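Last updated: Sunday, March 3, 2024

Print server notebook, cont.

OK, so the used network card from Zanier came in and I finally got to put it in the big office printer (the one by the stairs that we all call the Evex). Paid 76 for it, shipping included, which I was pretty happy with until I opened the box and found no config sheet and a slot cover with a bent tab. Straightened the tab with pliers. Fits fine now!

First power-up: card not seen. Pulled it, wiped the contacts, pushed it in harder than I like to push things, and the link light came on. Printed the test page and it still had the old owner's fixed address on it, so of course it wasn't showing up on our side. Cold reset, held the button for 20 seconds, let it pick up an address by itself. After that I could get to the settings page from my desk. 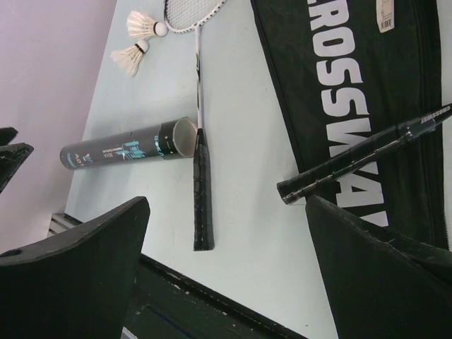
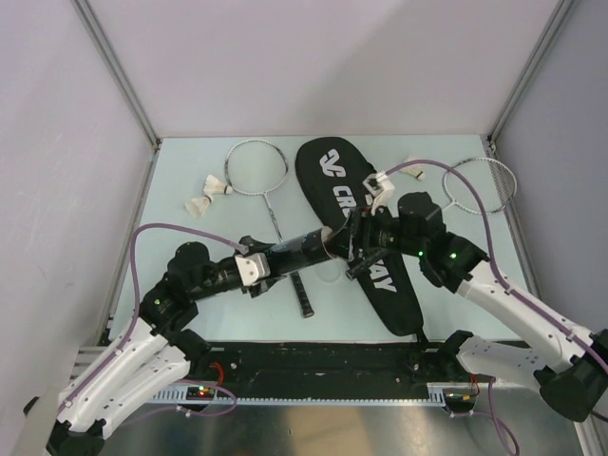

Firmware is from way back. I tried the updater twice and it quit both times at the same spot. Godelieve Maes thinks it's the old switch in the closet negotiating badly (she had the same thing in January with the Bouazza label printer) and says to lock the port at 100 and try again. Haven't done that yet. I'd have to kick everybody off that switch for a bit, so it'll be an evening job.

Speed test, just for my own curiosity: sent the 11-page Clivis manual excerpt from my machine. Old card took forever to start the first page, this one starts almost right away. Didn't time it properly, should do that before the old card goes in the parts drawer.

Still open:
- port setting, then firmware again
- set an admin password, it's blank right now (yikes)
- turn off the protocols we don't use, there's a whole page of them
- ask Zanier if they have 2 more at the same price, and whether returns are on us or on them, their listing doesn't say

Old card is in an anti-static bag on the shelf over the bench, labeled. Please don't take it until I've done the timing. If the printer drops off the network again, check the cable at the wall end first, the clip on that plug is worn and it slides out.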